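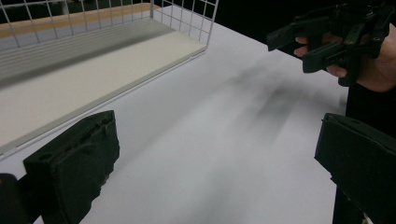 À quel moment faut-il remplacer les mousses des doigts d'une pince tenue à la main ?
Dès que le bord s'effiloche sur la face de contact, et toujours par paire, gauche et droite ensemble.

De : Béla Vida
À : liste préhension
Date : 2022-07-30
Objet : Re: règles de saisie, version 3

Bonjour à tous,

Je réponds à Mairéad dans l'ordre de son message.

Mairéad Ní Mhurchú a écrit :
> La version 3 dit « contrôler les garnitures régulièrement ».
> Chez Prareck, chacun comprend ce qu'il veut. Peut-on fixer
> un nombre d'épisodes ? Et que fait-on des câbles, qui ne sont
> mentionnés nulle part ?

Pour les garnitures, je propose un contrôle tous les 133 épisodes, soit 3 fois par lot de 400 chez Cornus. Le remplacement est noté dans le journal avec le numéro de la pince. Un lot commencé avec des garnitures usées se termine avec les mêmes, sauf si la mousse se décolle.

Pour les câbles, j'ajoute un point 4 : le câble part vers l'arrière, suit la main jusqu'au poignet et ne passe jamais entre les doigts de la pince.
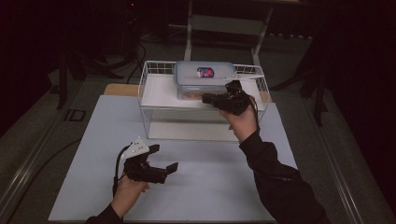 Deux pinces au poste, panier retourné, boîte posée dessus.

Le point 4 vaut pour les deux mains. À Edurcombe, ils fixent le câble à la manche avec une bande auto-agrippante, je n'ai rien contre mais je ne veux pas l'imposer.

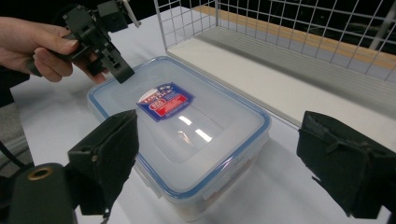
Reste la question des objets à étiquette, que Pakzad voulait exclure de la liste. Je suis contre. Une marque lisible n'est pas un défaut de l'épisode, il suffit de la déclarer dans la fiche objet. Pour la boîte à joint bleu, on écrit donc « étiquette sur le couvercle, marque apparemment LOCK & LOCK », et on signale aussi les reflets sur le plastique, qui tombent tout près de l'étiquette. La fiche doit dire si la boîte a un contenu, même quand on le devine à peine à travers la paroi.

Envoyez vos corrections sur le texte en réponse à ce fil, pas en privé. La version 4 ne partira pas avant décembre.

Béla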